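Travel > Islands > Trip reports > Stalano in June

Written on the ferry back, so excuse the state of it. Two nights on Stalano, open weekend at the harbour plus whatever walking we could fit in. Me, Kanchan Chaudhary, one rucksack each. Mine too heavy, as ever.

Boat over from Bralleck is 69 minutes if the sea behaves. It didn't. Sat outside on the left, got soaked, would do it again. The island comes up all at once - black cliff, then a strip of green, then the white houses at Hudau piled up the slope. No beach to speak of on that side. Shingle and a slipway.

Harbour open weekend first. Free, no booking, queue for the lighthouse from half nine. They let people up in small groups and you get ten minutes at the top, which is plenty in that wind. The keeper's log from the old days is out on a desk and you can turn the pages yourself. Kanchan read me weather entries for a quarter of an hour. Fog. Fog. Goat on slipway. Fog.

Lunch at Abdel Hamid, the cafe at the top of the steps with the blue door. Broad beans, flatbread, sardines, a lemon each. Best meal of the trip and the cheapest. Cash only. Go before one or you'll be eating on the wall with your plate on your knees, like us.

Afternoon, the crater path. Signposted from behind the church, then not signposted at all for a long bit, then three signs together. The top is 700 metres and you start from sea level so you feel every one. Loose cinder for the last stretch, two steps up and one back. Proper boots please, saw a man in flip flops having a horrible time. On top there's a warm sulphury smell and you can see right over to the mainland, or we could for a minute untill the cloud came in. Down the south side through the caper terraces, much kinder on the knees. Four and a half hours all in with stops.

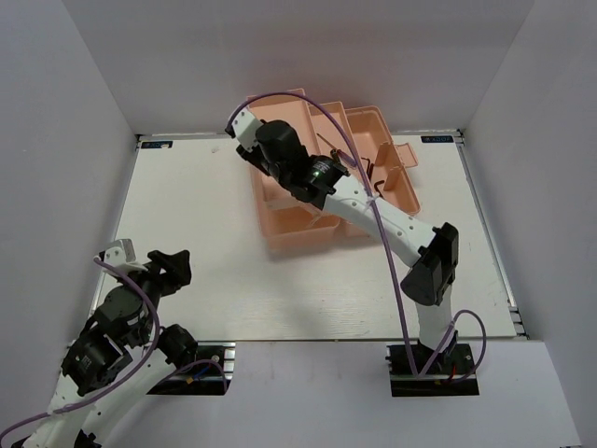
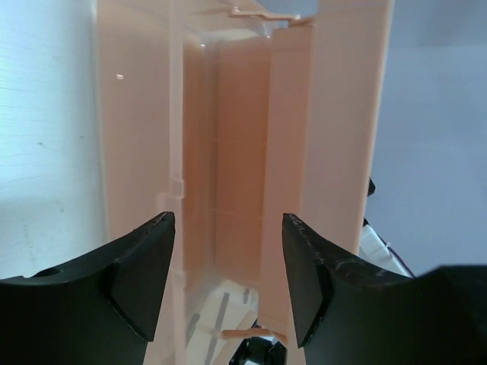 Second day was meant to be the boat round the sea caves. Cancelled, swell. Frans Stevens had a different view of the caves when we moaned about it at breakfast, saying they were never worth the fare in June anyway, the light doesn't get in until later in the summer, and we'd do better to walk out to the chapel on the north point and swim off the rocks there. He also said to take our own water, the tap at the chapel has been dry for two years.

So we did that. Good advice. An easy path, flat mostly, fennel and lizards. The chapel has a date over the door, 1479, and a roof that is clearly a lot younger. Locked, but there's a grille you can look through. The swimming is off a flat shelf just past it, deep straight away and very clear and very cold. Not for small kids. Stayed till the sun went off the rocks.

Practical stuff, quickly. Last boat back on Sunday is ten past six and it fills, so buy the return when you buy the outward. One cash machine, by the harbour office, empty by Saturday night. The bus goes Hudau to the church and back, every hour or so, driver stops if you wave. Rooms - ours was over the bakery, noisy from four in the morning but the smell makes up for it. Breakfast included, coffee weak.

Would I go again, yes, but three nights next time and try again for the caves whatever Frans says. Bralleck lights coming up now so thats me packing up.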